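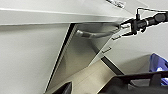
The arm stopped at 4 in the morning, half way to the handle, and I was the only one on shift so I had to write it down.

Perard bought two of them off Okside in January. Cheap, because Okside were closing the Hoxha site and wanted the floor cleared. They open doors, that's all. Glass doors, cabinet doors, over and over, and we log how many before something gives. The doors were meant to give. Not the arms.

So. Cycle 141. It reached, it shook, it reached again. Then nothing. Green light still on. That was what I didn't like — green light on and no movement. Red I know what to do with.

I hit the stop. I'm putting that first because they asked me later and I said it wrong. Stop first, then I went through the gate. Not the other way round. The gate has a switch on it and the switch should cut everything anyway, but there's a note in the Hoxha book, in somebody's tiny handwriting, *gate sw. sticks, dont trust*. I'd read that note in my first week. I thought about it every night after.

Inside the fence it smelt of warm dust. I rang Pirlow, who do the repairs, and got the night line, and the night line said check the wire.

Which wire.

The blue one, they said. It's always the blue one.

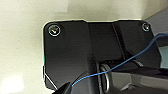

*The blue wire, where it passes the ring.*

I put it up on the monitor and went back through the stills. The arm takes its own pictures, one every few seconds, and most of them are just itself, or the bit of door it's meant to be getting hold of. I scrolled with my gloves on. Took the gloves off. Scrolled.

You want a clean break in these things. A snapped end, copper showing, job done. I couldn't find one. What I had was a wire that was in one place in one still and somewhere else in the next, and a joint that had stopped when it shouldnt have. Pirlow said that was enough. They said the wire can wander and get pinched when the fingers close, and the signal comes and goes, and when it comes back the arm thinks it never left.

What does it do then, I said.

Finishes the move, they said.

I looked at the fence from the inside. I looked at the gate, which I'd left open behind me like you're told to.
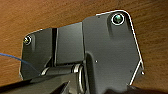 I asked how long it waits before it finishes. The line went quiet, I could hear them turning pages. Depends, they said. The longest on their sheet was 171 seconds. An Okside one, same model, up at the old site. It had sat there dead for all that time and then shut its hand.

On what, I said.

They said it wasn't on the sheet.

I'd been in there longer than that, easily. Stop button in, switch tripped or not tripped, who knows. I walked out backwards. Slow, the way you'd leave a field with a bull in it. Then I pulled the main plug out of the wall with both hands and the green light went off, finally, and I sat on the step with the plug in my lap.

The report has a box for cause and a box for action. Cause, I put wire. Action, I put unplugged. There's no box for the gate so I wrote it up the side of the page, small, and saw that my handwriting looked just like the note in the book. Same slope on it. Same missing apostrophe, even. I crossed it out and did it again in capitals.

Day shift came at six. I gave them the plug. I told them all of it, the switch, the 171, the pages turning, and I said nobody goes through that gate until Pirlow have been and the switch is changed. It came out louder than I ment it to.
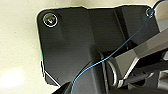 Perard wanted to know how many cycles we would lose. Seventy-eight, if it was down until noon, and could the other arm not take them on, seeing as that one was fine, and was I quite sure the gate was at fault when all I had was an old note.

I said go and try it then.

The phone stayed quiet for a bit. Behind me the second arm was still working, reach, pull, let go, its little green light on — and then I heard it stop.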